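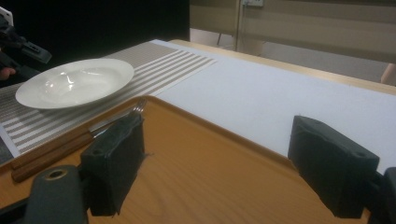

Plate on a striped placemat, with two pieces of cutlery on the tray in front.

Mustcombe Table Settings – Data Card

Contents
The collection holds 579 photographs of tableware laid out for domestic meals: plates, cutlery, placemats and trays. Layouts are sorted into 15 groups by the type of plate used.

Labelling
Each item is named in British English. Rimmed pasta plates are filed under "plate" – the label "bowl" is kept for deeper pieces. Overlapping mats and trays are labelled separately.

Known limits
Glazed surfaces often carry bright highlights. Glassware is poorly covered.

Maintenance
Labels were last revised in February. Corrections should be sent to Yareli Quezada.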